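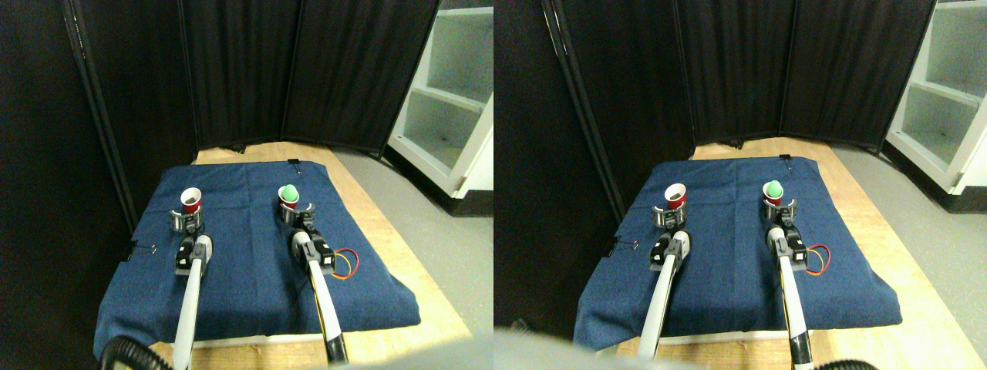
Deux bras robotisés sur une nappe bleue façon jean.

Cherche testeurs et testeuses pour appareils photo hybrides (et compacts experts, si le cœur vous en dit)

Bonjour à toutes et à tous !

Moi c'est Napaporn, je tiens le site Skirton avec ma complice Lilibeth Manalastas, et on y parle de boîtiers, d'objectifs et de sacs photo trop petits. Jusqu'ici on testait tout à deux, le soir et le week-end, et franchement on ne suit plus. Le dernier comparatif de focales fixes devait sortir en février, il est toujours dans mes brouillons (pardon à ceux qui m'écrivent pour le réclamer !).

Du coup on ouvre la porte. Je cherche des gens qui photographient pour de vrai : les enfants qui courent, le marché, les concerts mal éclairés, les oiseaux au fond du jardin. Pas besoin d'être pro. J'aime autant lire quelqu'un qui râle parce que la molette tombe mal sous le pouce que quelqu'un qui récite une fiche technique.

Concrètement, on vous prête le Mindia, un petit hybride à viseur déporté, ou le Cuvetti, plus gros, avec une vraie poignée. Vous le gardez 23 jours, vous l'emmenez partout, et vous nous renvoyez vos photos (jusqu'à 100, fichiers bruts compris) avec un texte à votre sauce. L'autofocus en basse lumière et l'autonomie m'intéressent beaucoup, les menus aussi, parce que ceux du Cuvetti me rendent chèvre. Si vous avez déjà des objectifs en monture Escobar, dites-le, ils se montent sur les deux boîtiers et j'adorerais voir ce que ça donne avec de vieux cailloux.

Ce n'est pas un emploi, je préfère être claire. Les frais de port sont pour nous, aller et retour, l'assurance aussi, et chaque texte publié est payé au forfait et signé de votre nom. Vos images restent à vous, on demande juste le droit de les montrer dans l'article.

Il faut être majeur, habiter en France, en Belgique ou en Suisse, et répondre aux mails !

Pour participer, écrivez-moi via le formulaire de contact du site, objet « Test boîtier ». Racontez-moi avec quoi vous photographiez aujourd'hui et ce qui vous agace dedans, et joignez deux photos que vous aimez, même floues, même anciennes. Lilibeth lit tout et moi aussi, comptez quand même un peu de patience pour la réponse.

À très vite,
Napaporn Boonchu
Avril 2024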